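About Hollell

Hollell supplies and looks after small-volume liquid handling equipment for teaching and testing laboratories. The work falls into three parts: checking and adjusting pipettes, supplying bench sets of glassware and racks, and training the people who use them. We do not sell chemicals, and we do not carry out analysis for third parties.

The company was set up by Hedvig Viklund and Roald Rønning, who had shared a bench for several years at a water testing laboratory. Hedvig ran the balance room there. Roald was responsible for stores, repairs and the instruction of new staff. Hedvig now heads calibration at Hollell and signs all certificates. Roald heads supply and training.

Calibration

Pipettes are tested by weighing. Distilled water is dispensed into a weighing vessel on an analytical balance, the mass is recorded, and the volume is calculated with a correction for temperature and air pressure. Adjustable pipettes are tested at 3 volumes: the nominal maximum, half of it, and the lowest volume the customer uses in practice. If the lowest volume is not given on the order form we use one tenth of the maximum.

Water, tips and pipettes stand in the balance room overnight before testing. Results taken on equipment brought straight in from a cold van are not reliable and we do not issue them.

Each pipette is tested as received before any cleaning or adjustment. The customer therefore gets two sets of readings, one showing how the instrument was performing in use and one showing how it left us. If the first set is out of tolerance, we telephone as well as writing, as earlier results may need to be reviewed. The job register has been kept as a single run of numbers since the company opened, and the first certificate in the current format is number 1796. Certificates before that number can be reissued in the new layout on request.

Bench sets

Our standard teaching set is called Nevel. It covers the items needed for basic pipetting and transfer exercises: a single-channel pipette with a stand, a box of tips, beakers in two sizes, test tubes and a rack. Glassware and plastics can be ordered separately as replacements, and the set can be supplied without the pipette where a laboratory already has its own.

We recommend hanging pipettes on a stand between uses. A pipette laid flat with liquid in the tip can draw that liquid into the body, where it attacks the seal and the piston. Most of the seals we replace have failed in this way. The stand should be placed so that the user can lift the pipette and reach the tip box without passing a hand over open vessels. 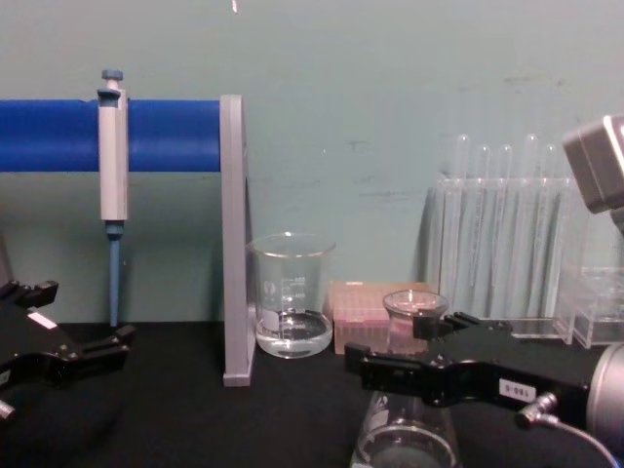 Clear racks are preferred for teaching because the level in each tube can be read without lifting it out. Tubes should go back into the rack empty and clean at the end of a session. Tip boxes are kept closed when not in use. Beakers are for holding and pouring; the printed graduations are a guide only and should not be used to measure a volume that matters.

Larger laboratories may prefer the Driser set, which adds a multichannel pipette and a second stand. Delivery of either set is from stock except in December, when the stores are closed for the annual count.

Training

Courses are held in the teaching laboratory or at the customer's site. The basic course takes one morning and covers grip, angle, immersion depth, pre-wetting of the tip, forward and reverse technique, and fitting and ejecting tips. Each participant finishes with a series of weighed deliveries and keeps the printed results. Groups are limited to 3 per bench. A longer course for equipment managers deals with test intervals, tolerances, record keeping and simple repairs such as changing a seal.

Participants should bring the pipette they normally use, if it can be spared. Lab coats and eye protection are provided.

Partners

Spare parts that are no longer available from the maker are turned for us by Tomić, a precision workshop in the next building. These are mainly tip cones and piston guides for older instruments. Parts made in this way are listed on the certificate.

Sending equipment to us

Pipettes must be cleaned and decontaminated before dispatch, and a signed declaration must be enclosed. Parcels without one are held unopened until it arrives. Please remove tips and set adjustable pipettes to their maximum volume. Normal turnaround is 3 working weeks from receipt of the declaration.

Goods-in is open until 4 pm. Collections should be arranged with stores in advance.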